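Sim rules, take two

Quick one tonight, I have a train at 6 and haven't packed.

Drita Vukčević wrote to ask what rules we hold ourselves to before a grasp goes from simulation to the real arm at Lodari. Fair question. They were in a text file on my laptop until August. Bad. Now they're on the wall and in the repo.

So. No policy touches hardware until it has done 200 runs in sim with the same seed list everyone else uses. Same list. Not your own lucky one. Failed runs stay in the log, all of them, even the dumb ones where you forgot to load the table.

Speed limits in sim match the real cell. I've seen people crank them up to save time and then wonder why the arm trips its limits on day one. Force limits too. If you change either, write it down with your name next to it.

Mugs. We fought over mugs for a week. Marietjie Van der Merwe wanted handle grasps only, I wanted rim pinches allowed. We ended up allowing the rim, but the lift has to hold for 12 seconds and a tilted mug gets its own column in the sheet. Tilt is fine for an empty cup. Tilt is not fine if the next step is pouring, and the old Tolus checklist never made you say wich one you were testing.

Also, render a still from every batch and look at it. With your eyes. Our log had 1,389 passes in it before anyone opened a single picture, and a bunch of those had fingers going straight thru the cup wall. Score said success. Sigh.

Still to do: who signs off when Marietjie is out, and what counts as a re-test after a gripper swap. Send me opinions, I'll read them on the train.
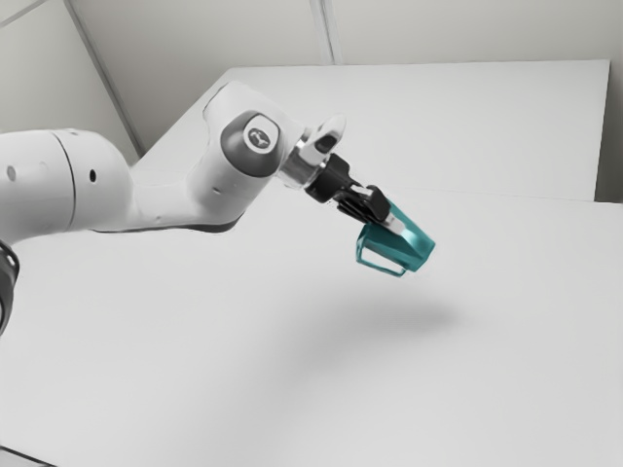
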